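De: Ivars Lapiņa
Para: lista Kustell, recogida de demostraciones
Fecha: lun 15 noviembre
Asunto: Re: Vasos y bandeja, ¿seguimos igual?

Hola a todos, y perdonad que me alargue, que ya me conocéis.

Uldis Juška escribió:
> Ivars, el equipo de Bollitdale me pregunta si los episodios
> de los vasos verdes sirven tal cual o si hay que variar más
> la posición inicial. También quieren saber qué hacemos
> con los intentos en que el agarre sale torcido.
> Un abrazo, Uldis

Muchas gracias por recoger las dudas, Uldis. Lo primero: sí, sirven, y estoy muy contento con el lote. Llevamos 152 episodios buenos de la tarea de los vasos, cuando en junio no teníamos ni uno que se pudiera enseñar.

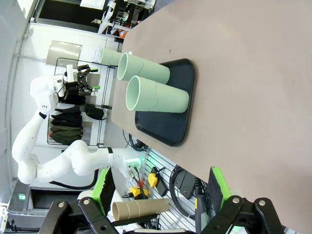

En cuanto a la variación, yo pediría más, y sin miedo. Si siempre colocamos las cosas en el mismo sitio, el modelo se aprende el sitio y luego, en cuanto alguien mueve la mesa un palmo, se nos pierde (ya nos pasó con Jendier, ¡qué semana aquella!). Cambiad la posición de partida cada 18 episodios, por favor, y apuntadlo en la hoja.
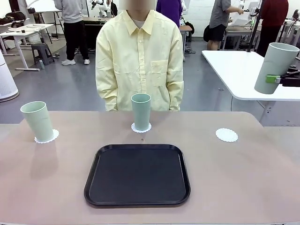
El criterio de final de episodio es lo que más discusiones nos trae, así que lo repito con cariño. Un episodio se cierra cuando cada vaso está de pie en su tapete y la pinza lo ha soltado. Con dos vasos ya puestos y el tercero todavía en la pinza derecha, con el tapete de la derecha esperando, no se corta la grabación, por mucha prisa que tengamos.

Sobre los agarres torcidos, no los borréis. Marcadlos como «corrección» y seguid, porque de ahí aprende muchísimo el modelo.
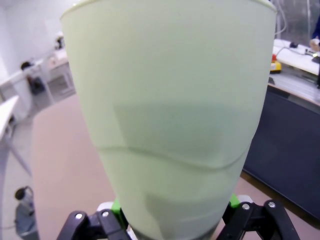 La cámara de muñeca merece también un repaso antes de cada tanda, que hasta ahora lo hacíamos un poco a ojo. Comprobad que se ven los dos dedos a la vez. Cuando el vaso se coge por la base estrecha, como aquí, llena casi toda la vista y tapa buena parte de la mesa, y para esos momentos necesitamos que la cámara fija esté bien sincronizada.

Subid lo que tengáis a la carpeta Carrier, hasta 1105 archivos por envío, y avisadme si algo se atasca.

Un abrazo grande,
Ivars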